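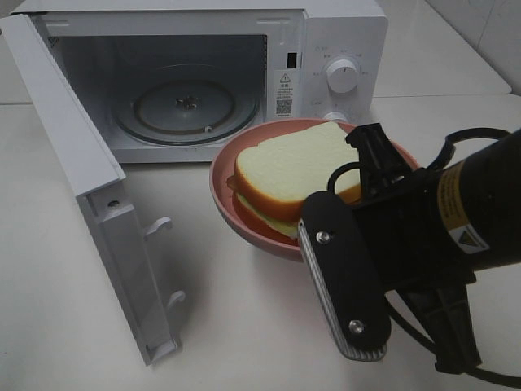 A countertop microwave with the door open and the glass turntable in place.

Call for Participants: Home Kitchen Habits Study
Posted 25 November 2019

The Grarkwood Center for Household Research invites adults living in the Jilham area to take part in a study of how people cook, reheat and store food at home. The study will run for 18 weeks, beginning in March. Applications are now open and will be reviewed in the order in which they are received.

Purpose of the study

Most of what is known about home cooking comes from surveys in which people are asked to remember what they ate and how they made it. Such surveys are useful, but they tend to miss small, everyday decisions: whether last night's rice is kept or thrown out, whether a meal is cooked once and eaten over several days, and how much food is prepared for one person as compared with a family. The Center wishes to collect a more complete record of these decisions, written down by participants on the day they are made.

The results will be used to prepare plain-language guidance on food storage and portion planning for households in the region. A report will be sent to every participant who completes the study.

Who may apply

Applicants must meet all of the following conditions:

- Be 18 years of age or older at the time of application.
- Live in Jilham, Grarkwood or one of the adjoining townships, and expect to remain at the same address until the study ends.
- Prepare or reheat food at home on at least four days of a normal week.
- Have regular use of a refrigerator and at least one of the following: a stove, an oven or a microwave oven. Shared kitchens are acceptable.
- Be able to read and write in English well enough to keep a short daily record. Participants who would like help with writing may name another member of the household to assist.

The Center welcomes applications from people who live alone, families with children, older adults and people who share housing with others. No cooking skill is required. Only one person per household may enroll, although other members may be mentioned in the daily record by relationship (for example, "spouse" or "roommate"). Names should not be used.

Employees of the Center and members of their immediate families may not take part. Persons on a diet ordered by a doctor are asked to speak with the doctor before applying.

What participants will do

Participants will attend one opening session at the Center, lasting two hours. At this session the study staff will go over the consent form, hand out the kitchen diary and a food scale, and answer questions. Two opening sessions will be offered, one in the morning and one in the evening.

During the study, participants will fill in one page of the diary each day. The page asks what was cooked or reheated, which appliance was used, how long leftovers had been stored, and what was thrown away. Most people in our earlier trial found that a page took eight minutes to complete. Days on which no food was prepared should be marked as such and not left blank.

In addition, participants will weigh discarded food on one day of each week. The day will be assigned at the opening session and will stay the same throughout. Participants will also complete three telephone interviews, each lasting half an hour.

Participants are not asked to change what they eat, and the Center will not offer advice on diet while the study is in progress. Staff will not visit homes.

Payment

A total of $1000 will be paid to each participant who completes the full study. Payment is made in four equal parts: the first after week four, and the last upon return of the final diary. A participant who withdraws early will keep any payments already made. The food scale may be kept in all cases.

The Center does not pay for groceries, utilities or kitchen equipment. Parking at the opening session is free - please bring the ticket from the Hong Street garage to the front desk for validation.

Privacy

Diaries are identified by number only. Contact details are stored apart from the diaries, in a locked office, and will be destroyed one year after the final report is issued. Printing and scanning of the diaries is carried out by Flinetex under a written agreement that forbids any other use of the material. Participants may ask to have their records removed at any time before the report is completed.

Taking part is voluntary. Participants may leave the study at any point and are not required to give a reason.

How to apply

Application forms are available at the front desk of the Center and at the public libraries in Jilham and Grarkwood. Forms may also be requested by mail. Please mark the envelope "Kitchen Habits, Study 2783" and include a daytime telephone number.

Completed forms should be returned by mail or in person. Applicants who meet the conditions will receive a telephone call from the study staff, lasting ten minutes, to confirm the details on the form. All applicants will be told of the outcome in writing. Those who cannot be offered a place may ask to be kept on a waiting list - places do sometimes open up before the first session.

Search this site Enter keyword Go

Comments (4)

jilham_reader
Does a dorm kitchen count as a shared kitchen? There are six of us on one stove.

Study Office
Yes. Shared kitchens of any kind are acceptable, provided that only one resident of the unit enrolls.

marigold52
I work nights and eat "dinner" at 7 in the morning. Which day do I write it under?

Study Office
Please enter the meal under the calendar date on which it was prepared. The diary has a space for the time.

Contact Us | Privacy | © 2019 Grarkwood Center for Household Research. All rights reserved. | Back to top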